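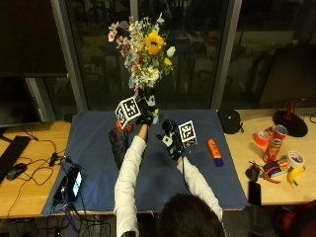 ## Renting out flowers that don't wilt

Marilou Policarpio started renting out artificial flowers after a cousin's wedding in Ninura left her with nine boxes of them in the hallway. She had bought the stems herself and couldn't return them. A friend asked to borrow a few for a christening, and then the friend's sister offered to pay.

"I charged her 60 dollars for everything," she said. "That was too low. I spent two evenings cleaning them when they came back."

Her shop, Sarmiento, now has 2,000 stems and a part-time employee, Dehua Hao, who handles deliveries and most of the repairs. We talked in October, after the summer weddings and before the holiday bookings picked up.

I asked what people get wrong about artificial flowers. Policarpio said they buy everything in one color.

"A real garden has some greens that don't match. If every leaf is the same green, you can tell from across the room. I mix old stock with new stock on purpose."

She likes sunflowers and says customers are split on them. Some think they look too casual for a wedding. "Put one in the middle with paler flowers near it and they usually come around. If they don't, I take it out. It's their party."

Cleaning takes up more of the week than arranging. Fabric petals get a soft brush and cool air from a hair dryer. Plastic leaves can be wiped with a damp cloth. She doesn't wash the fabric ones anymore, after the dye on a batch of roses ran and stained the stems beneath them.

Hao keeps a drawer of loose petals for patching. "People step on them," he said. "Kids pull them. One order came back with candle wax all over it, and I saved maybe half."

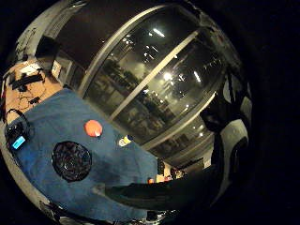

*Blue cloth on the table.*

Sarmiento rents tablecloths too, though Policarpio didn't plan on it. A customer named Rosalinda Manalastas had booked 12 centerpieces and found out the night before that her hall in Dosik didn't supply linens. Policarpio drove over with what she had at home.

"Nothing matched. Rosalinda didn't care, she just wanted the tables covered."

Plain blues go out most often now. White comes back with wine on it, and she has stopped buying it. A full table package costs 115 dollars, including pickup the next morning.

I asked if she still buys fresh flowers. She does, mostly tulips, for her own kitchen.

"I like when they droop a little," she said. "At work I have to bend the stems by hand to get that."

She is looking for a bigger storage space for next year. The boxes have reached the ceiling, and the fall leaves are behind the spring ones again.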